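Teleoperators wanted for simulated kitchen tasks

Dratia is looking for 5 people to record demonstrations for a robot learning project called Plumo. You will steer a simulated robot arm through everyday kitchen jobs, and the recordings will be used to train a system that has to do the same jobs by itself. The work is paid by the session and takes place at our Jorkden office.

What you will do

Each session lasts two hours with a short break in the middle. You sit at a screen with a hand controller and work through a task list: pick something up, move it, put it down, open a cupboard, close it again. Every attempt is saved as one episode. We are aiming for 700 episodes in all, shared between everyone taking part.

Failed attempts are kept as well, so please don't restart when you drop something. Mark the episode as failed, add a few words on what went wrong and carry on with the next one.

Who we are looking for

You must be 18 or over and able to come in for at least two sessions a week. No background in robotics is needed. Experience with games or remote-controlled models helps a little – patience helps more. Left-handed people are very welcome, as most of our recordings so far were made by right-handed operators.

You should be comfortable looking at a screen for long stretches. If you are prone to motion sickness, mention it when you apply and we will arrange a short trial first.

What you will be looking at

Most of the work is done from the gripper view, with the two fingers at the bottom of the screen and the kitchen beyond them. Layouts differ from task to task. In this one there is a marble worktop with a chopping board on it, and a wooden cabinet front underneath.

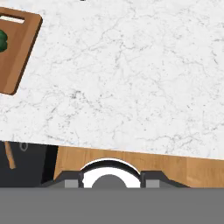

How to apply

Write to Precious Tan at the Jorkden office by Jun 16, 2024. Tell us which hours suit you, which hand you would use for the controller and whether you have done similar work before. A CV is not required. Training is given in your first session and is paid at the same rate as the rest.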